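Grotar, or how I spent a semester in a kitchen that doesn't exist

Robotics Club project report, simulation track

I joined the simulation track because the hardware track was full, and I'll admit I sulked for a week. Then Tiina Rantala, our advisor, handed me a login for Civlow (the simulator the club runs on) and told me to get a two-armed robot to pick one thing up off a counter and put it down somewhere else. How hard could that be? I gave myself until Saturday. It took me until October was nearly gone!

My controller is called Grotar. It's split into two pieces: a planner that decides where each arm should go, and a small checker that says no when an arm is going to hit something. The checker was my teammate's idea and I fought it at first, which was dumb of me, as you'll see from the numbers.
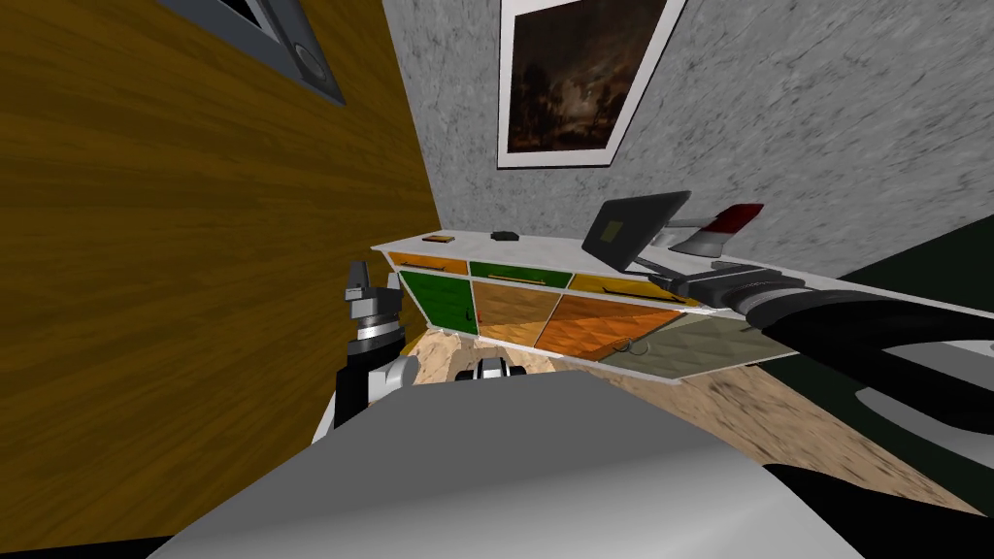

Grotar plans each arm separately, and that was the first big decision I made. One planner for both arms was way too slow on my laptop, so I let the right arm do the reaching and told the left one to stay up and out of trouble. The view comes from the robot's own head, and when the head rolls, the whole room rolls with it, so the white countertop runs downhill to the right even though it's perfectly level in the world file. My first version took that slope seriously and steered the gripper on a slant. With the right gripper hovering that close to the laptop, a small slant is plenty to ruin your evening. I fixed it by converting every target into room coordinates before planning anything (Tiina had told me to do this on day one, sorry Tiina).

After that I ran the same pick 10 times with the checker off. Grotar got it right four times. The failures were mostly the arm clipping something on the way down, plus one run where the gripper closed a hair too early and grabbed air. I saved that one, it's my favorite.

With the checker on I did a longer batch overnight and got 57 good picks before I stopped it and went to class. I didn't log the failures properly in that batch, so I can't give you a fair percentage, and Tiina has already written "LOG EVERYTHING" on my draft in red pen.

Next semester I want both arms working at once, maybe passing an object from one to the other. I also need to clean up the code, because the six files named "final" are getting embarrassing.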